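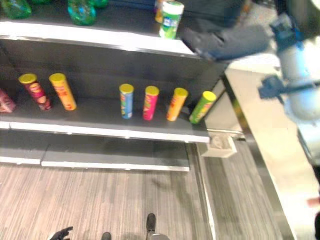 Shelf robots on the shop floor - what has it changed for you?

Last updated: October
Reading time: 4 minutes

marnota_nights
We've had one of the Vustow machines at our branch since the spring and I've been meaning to write something down, because the talk in the canteen goes round in circles and I'd love to hear from people at other shops. Ours does the snack aisle and some of the drinks, mostly facing up and putting strays back. I used to do that aisle myself, 39 facings of crisps in tubes, and I could do it half asleep (and often did, the shift starts at 4 in the morning!). I thought I'd miss it more than I do. What I do miss is the quiet hour with the radio on. Now I'm on date checks and the returns cage, and there's a lot more standing about with a tablet.

teabreak_tam
Lovely to read this. We're a smaller shop, Skestden way, and ours came in over the summer. Everyone calls it Pal, which started as a joke and stuck. My knees are the big change. Bottom shelves were my job for years and I'd go home like a folded deckchair. I get the upright work now and I feel ten years younger for it, so I'm afraid I'm a fan.

Grumbleweed
Glad about your knees, truly, but can we talk about hours? When ours arrived we were told nothing would change. Then the evening fill went from three people to two, and the two of us left are the ones who get called when a tube is leaning or lying on its side and the thing can't get hold of it. That's skilled work in its way, knowing when to step in and when to leave it be, and it's paid the same as before.

marnota_nights
Grumbleweed, that's fair and I should have said it. We didn't lose anyone, but two people left and weren't replaced, and I suppose that comes to much the same thing. Did you have any say before it came in?

Grumbleweed
A poster by the clocking-in machine. That was our say.

back_of_store_bev
I'll disagree with you a little, if I may. I did the training at our place and I'd never been sent on a course in my life before that. I can stop it, restart it, set a shelf out for it and fill in the fault sheet, and I'm rather proud of it. Our last delivery was 519 cases and I was still away on time. I know it isn't like that everywhere - the manager makes all the difference, and ours asked us which aisles we hated most before anything was switched on.

teabreak_tam
Oh, that's a good question to ask. Nobody would have said crisps at ours, it was always pet food.

Grumbleweed
Bev, did the course come with a rise?

back_of_store_bev
It did not, and I've raised it twice. There was a one-off voucher for 200 pounds, which I spent on a coat.

old_stockroom_hand
Reading along from a warehouse, so forgive me for butting in. We went through this years ago with the conveyors. The older ones among us found the company the hardest thing to lose. You'd chat across a pallet all morning and then you were each at your own station, waving. If I were you I'd ask for breaks to be kept together, in writing, while they're still being nice to you.

marnota_nights
That has gone straight on my list for the next staff meeting, thank you. I'll post again once we've had it, and if anybody has the wording they used for breaks I'd be very grateful for a copy.

Contact the moderators | Copyright remains with the posters | Back to top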